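Near misses belong in the record

Opinion
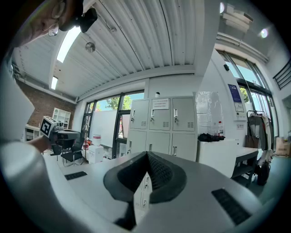
Gaëtan Royer objected to the title of this piece when it was circulated in draft. A record, he wrote, is only as good as the use made of it, and he has seen too many fault logs that were filled in with care and read by no one. His point is fair and I shall return to it. I continue to hold, however, that our present practice leaves out the very events from which we have most to learn.

The matter arises from the grip fault at the Gamton site in March. Operators there work with hand-held grippers, and the motions they record are later used to train the robot arms on the Flinodeo line. During one working period, the closing force on a single gripper rose well above its set limit. The fingers did not release when the trigger was let go. The operator's left thumb was held for a short time and was bruised. The power was cut at the battery, the gripper was withdrawn, and an incident report was filed the same afternoon.

That report was sound as far as it went. It named a worn return spring and a force limit that had been set in software but not checked against the hardware. Both were corrected. Had the inquiry stopped there, the case would have been closed as a single fault in a single tool.

It was Iida Heiskanen who asked for the session files. Of the 1,451 recordings made with that gripper, 16 showed the fingers opening late. In 8 of them the delay was long enough for an operator to notice, and several operators had noticed. They had shaken the tool, tried the trigger again and carried on. None of these events was reported, and under the rules then in force none had to be. The form asked for injury, damage or lost time. A sticking finger that freed itself was none of the three.

I do not blame the operators. They were given a form with three boxes and they answered it correctly. The responsibility lies with those of us who wrote the form, and I include myself.

There is a second consequence, which has had less attention. The late openings went into the training data along with everything else. An arm taught from such recordings may learn to hold on a little too long. We found no sign of this on the Flinodeo line, but we were looking after the event, and the test we used was not designed for the purpose. A fault in a hand tool can travel further than the hand that holds it.

Vilho Ahonen has argued that wider reporting would bury the safety office in trivial entries. The risk is real. A short entry, made at the bench in under a minute and tied to the recording in question, would go some way to meet it. Genalyn Lacson's team at Gosura has worked in this manner for two years and reads its entries together at the start of each week. Most are closed at once. The few that remain are given to a named person with a date for an answer.

This also meets the objection with which I began. If a site is unwilling to set aside time for reading, it should say so openly, and it should not ask its operators to write.

I would therefore ask that the revised rules include any unexpected movement, or failure to move, of a powered gripper, whether or not harm follows. I would ask too that the mechanical force limit be tested before each tool is issued – the software setting alone should no longer be accepted as proof. Comments on the draft wording should be sent to Paavo Harju at the Hämäläinen office.

10 December 2021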